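Brarkum Room Booking Panel: Set-up Guide
Section 4. Registering a desk or small room 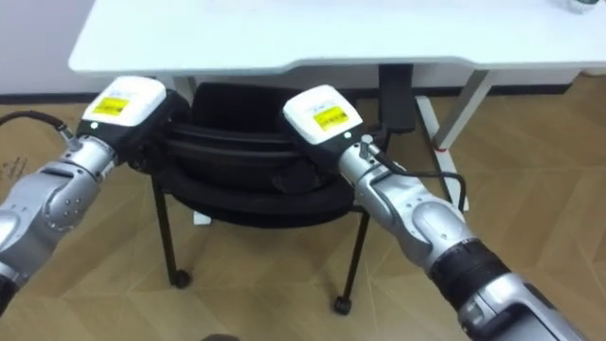

Before you start this section, the panel must be connected to the network and must show the home page. If it still shows the word "Pairing", go back to Section 3 and finish it first.

4.1 Adding the desk

1. Touch Settings and hold for two seconds. The panel asks for the installer code.
2. Enter the code. The code of a new panel is 3828. Please change it at the end of the work (see 4.3).
3. Choose Places, then Add.
4. Select Desk or Small Room. This choice cannot be changed later without deleting the place.
5. Type a name of up to 13 characters. Spaces are counted as characters.
6. Touch Save and wait until the green line is shown at the bottom.

Note: Two places may not have the same name, even when they are on different floors. We recommend to put the floor number first, for example "2 Window A".

Caution: Do not disconnect the power while the green line is moving. The list of places can be damaged and you must then restore it from the backup.

4.2 Setting the booking rules

1. Open the new place and touch Rules.
2. Set the shortest and the longest booking. The longest booking for a desk is 606 minutes.
3. Set the release time. When a person does not check in during this time, the desk becomes free for others.
4. If the desk belongs to one person on certain days, touch Reserved and mark these days.
5. Touch Save.

Note: One panel can hold 50 places. Older bookings stay in the history until you clear it.

4.3 Changing the installer code

1. In Settings, choose Security, then Installer Code.
2. Enter the old code one time and the new code two times.
3. Write down the new code and keep it in a safe place. It is not possible to read it from the panel afterwards.

Caution: After five wrong codes the panel is locked for one hour. Existing bookings continue to work during this time.

If the place does not appear on the home page after saving, restart the panel from the Settings menu and check the list again.

Related items
Section 3. Connecting the panel to the network
Section 5. Adding users and groups
Restoring a backup
Using the panel with Moges calendar
Error messages and their meaning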